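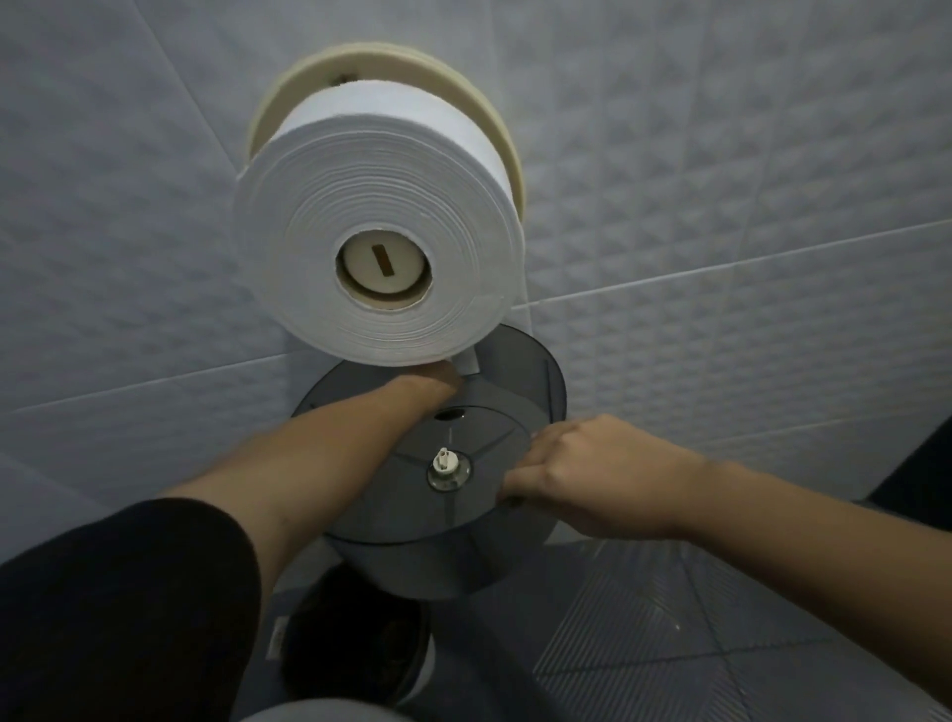 Paper roll and holder on the tiled wall, with the grey dispenser underneath.

Progress report: Undevholm community hall, spring term

It has been a cracking few months! The Wednesday lunch club now has 49 regulars, up from a group that used to fit round one long table, and Zahira Majimbun has started a second sitting at half past one so that people can linger over their pudding.

The repair bench is going just as well. Yusri Sutanto has taught 3 soldering evenings so far, and we had a lovely mix of ages at each (the youngest came with her gran and a broken radio).

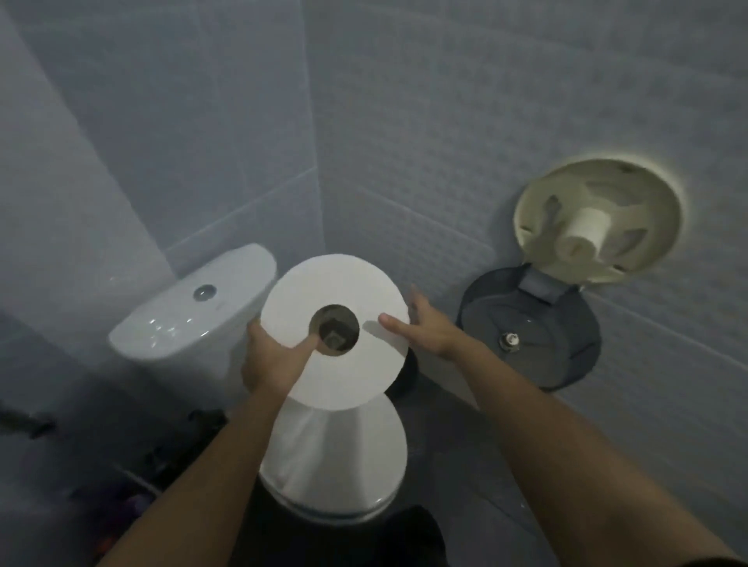
Your grant has also paid for the new choir chairs, which stack properly and don't pinch fingers -- a real joy after the old ones. The choir sang to a full hall in April and raised 1,000 pounds towards the piano. Bayu Sitompul is still waiting for a second quote from the tuner in Urkska, so that line of the budget is unspent for now.

Two things are behind. The garden path needs better drainage before it can be laid, and the Sinaga dance group has had to move its start to June.

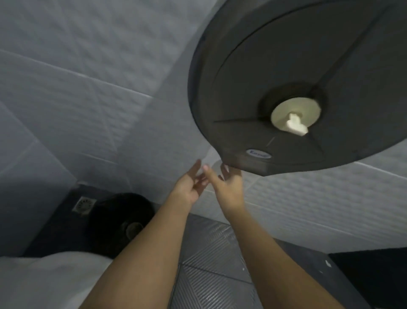
We sent out 70 feedback forms with the newsletter and replies are still coming in. Most people ask for longer opening on Saturdays, and we would love to try it over the summer. Cletus Kowalczyk is working out the heating and staffing costs and will send them to you with the next claim.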